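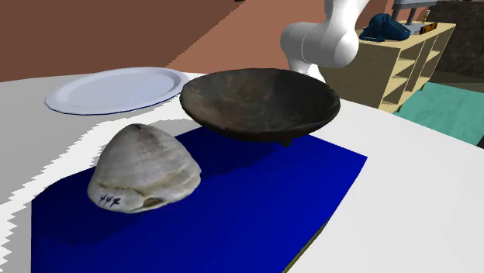

4 min read

Minutes, product liability reading group, August meeting

I took the notes again, so if your best point isn't in here, blame my handwriting. We started at 6:15 and Shahzad Niazi chaired. Last month's minutes were approved with one fix: I had written that the Limevia case was dismissed, and it was only stayed. Sorry, Limevia people!

The Soomro appeal

We gave most of the evening to this one. Quick recap for anyone who missed July: Soomro makes a paint stripper, a group of furniture refinishers say it damaged their lungs, and the jury went their way at trial. Soomro has now appealed, and its brief runs to 70 pages (I read all of it, on a bus, and I want credit for that).

Shahzad walked us through the main argument. Soomro says the federal label rules decide what has to be printed on the can, so a state court can't punish the company for leaving off a warning the agency never asked for. He thinks that's their strongest card. Laiba Yousafzai doesn't buy it. She pointed out that the company could have asked to change the label years ago and there's no sign in the record that it ever did. We went back and forth on this for a good while — Shahzad kept saying "but would the agency have said yes?" and Laiba kept saying that's for the company to prove.

I asked what happens to the other claims if the warning claim gets thrown out. Laiba says the design claim could stand by itself, though the damages would probably have to be tried over. Nobody had a firm answer on the interest, so I've put that down as a question for next time.

The plaintiffs have 28 days to file their response. Laiba will send it out when it's up.

Expert witnesses

Shorter than planned, as we'd eaten up the time. The trial judge let in the plaintiffs' lung specialist but cut out part of her testimony on dose. Soomro says she should have been kept out altogether. I found her section of the transcript pretty convincing, but Shahzad says I find everybody convincing, and okay, fair. We agreed to read the hearing transcript properly and pick it up again in the fall.
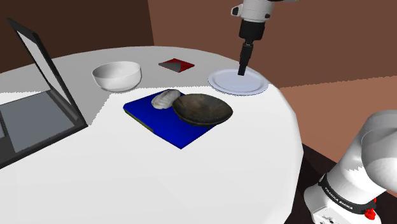
Sustonby settlement

Laiba gave the update. Sustonby has offered to settle the weed spray claims, and more than 90 households have signed on so far. The part that bothers her is the piece covering people who haven't gotten sick yet. They'd be giving up the right to sue later in return for medical checkups, and she isn't sure a judge will go for it. Shahzad thinks the checkups are worth more than she's giving them credit for. I'm with Laiba on this one, for the record (and I'm the one writing the record).

Things to do

Laiba: send round the response brief and the Sustonby notice.
Shahzad: find out how interest works if damages are retried.
Me: book the room, type these up, fix the Zorier link on our reading list, which still goes to the wrong opinion.

Next meeting

Same time next month. Please read the first 3 sections of the Zorier opinion before you come. We closed at 8:05.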